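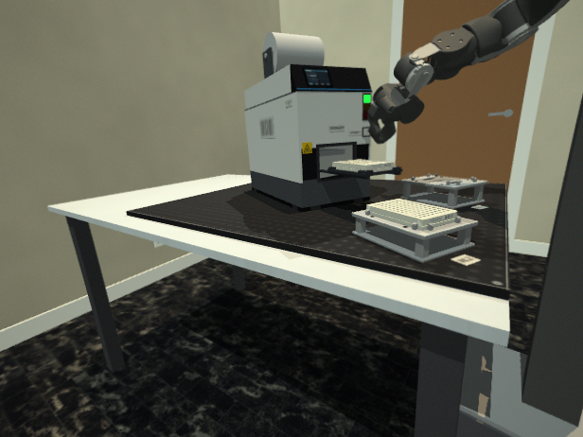
Simulated bench: the arm by the lab machine, one plate out on the tray and another on the front stand.

Workshop tips: comparing grippers for plate handling before you buy one

I love this part of a project. You have an arm, you have a machine that slides a tray out at you, and you get to try hand after hand until one of them picks up a well plate like it was born to do it! These are my notes from setting up the machine bench in simulation for the Clakgate build, tidied up a bit for anyone doing the same in a small shop.

Start with the stand, not the machine. A raised stand gives the fingers air on every side. The tray sits close to the housing, so a hand that looks great at the stand can run out of elbow room there. Get your stand picks solid first, then move over.

Put corner posts on the stand and then check them against your fingers. Posts hold the plate square, which is wonderful, but they also eat up the spots where wide fingertips want to land. My first Husero hand (lovely thing, very smooth) kept clipping a post on the way down. I turned the grasp to the other pair of sides and it went in clean.

Run the same test for every hand. I do 100 picks from the stand and 40 from the tray, same start pose, same speed. Write down drops, tilts and bumps in separate columns. A tilt that still makes it to the stand is worth knowing about, especially if your plates will have liquid in them later.

Try curled fingers as well as flat jaws. I expected the parallel jaw from Pillineck to win everything, and it did win at the tray. The multi-finger hand was much more forgiving when the plate was a little crooked, though, and I've gone back and forth on it ever since.

Keep a spare stand empty. It makes a good drop-off point, and you can run pick and place in a loop without touching anything.

Lay the printed tags flat near the foot of each stand and leave them alone. If you nudge a stand, measure again before you blame the controller. (I blamed the Karpenko controller for an entire afternoon. Sorry, Karpenko.)

Dark mat, pale plates: the edges are easy for a camera to find. If your real bench is white, try a black mat before you go shopping for a better camera.

Approach the tray from outside and come in slowly. I stop the hand above the plate, check finger clearance against the side of the machine, then go down. My full log is at 977 runs now, and most of the bumps came from skipping that stop.

Save your poses with names you'll understand in April. "tray_above" is good. "new2_final" is how I lost a morning.

Next up is a softer fingertip pad on the Husero, same 100 and 40, and I can't wait to see what it does at the tray.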